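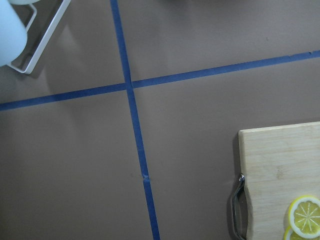
## Handout 4: Dividing a work surface with tape

Reading before lab: course pack, section on surface layout (Hrubý). Bring the worksheet from Handout 3.

### 4.1 Terms

**Zone.** An area of the work surface bounded by tape or by the table edge, assigned one type of task.

**Divider.** A strip of tape marking the limit between two zones. It has no height and stops nothing from rolling or sliding across it.

**Crossing.** The point where two dividers overlap. All zone measurements in this course are taken from the crossing, never from a table corner.

**Resident item.** An object that stays in one zone for the whole session. Boards and racks are the usual ones.

**Transit item.** An object that moves between zones: knives, bowls, cups, food.

### 4.2 Unequal quadrants

Two strips give four zones. The zones do not have to match in size, and in most kitchens they should not. On the table at the head of this handout the blue strips cross left of center and both run at a slant, so the four areas differ. A white rack occupies the top left corner and a light wooden cutting board the lower right. The two resident items sit diagonally opposite each other.

Diagonal placement has one practical effect. Moving an item from board to rack means passing over the crossing or through one of the two remaining zones. If it goes through a zone, that zone should be named on the worksheet and kept clear during the transfer. Students who leave it unnamed tend to fill it with bowls.

Slanted dividers are acceptable. A slanted divider makes a zone wider at one end, and the wide end should take the larger item. Record the width at both ends and do not average them.

### 4.3 Sizing

Area of a rectangular zone = width × depth. For a zone with one slanted side:

 A = d × (w1 + w2) / 2

where d is the depth and w1, w2 are the widths at the two ends, measured parallel to each other.

Worked case, from Araceli Vidal's bench sheet. The zone measured 1585 square centimeters. The board assigned to it covered 1312 square centimeters.

 1585 - 1312 = 273 square centimeters free

The bench sheet gives 235. The difference of 38 was traced to w2, which had been read to the wrong edge of the tape. Measure to the inside edge of the divider. Tape width belongs to no zone.

### 4.4 Tape condition

Painter's tape is used in this course for its contrast and easy removal. Check three points before each session:

1. Edges. Small nicks are cosmetic. Note them only if a corner has lifted enough to catch a cloth.
2. Surface. A pale scuff, like the small one on the lower part of the vertical strip, does not change the boundary. Replace the strip if bare table shows across its full width.
3. Crossing. The doubled layer looks darker than a single strip and is slightly thicker. Do not set a board on it, as the board may rock.

Wipe along the strip, not across it.

### 4.5 Exercise

Work in pairs. Table assignments are on Lalit Kandpal's list by the door.

- Lay 2 strips so that no two zones have equal area.
- Place one rack and one board in opposite zones.
- Compute all four areas and the free area in the two occupied zones.
- Write one sentence naming the transfer zone.

Submit to Thoa Văn by 4:30 p.m. Sheets without units will be returned.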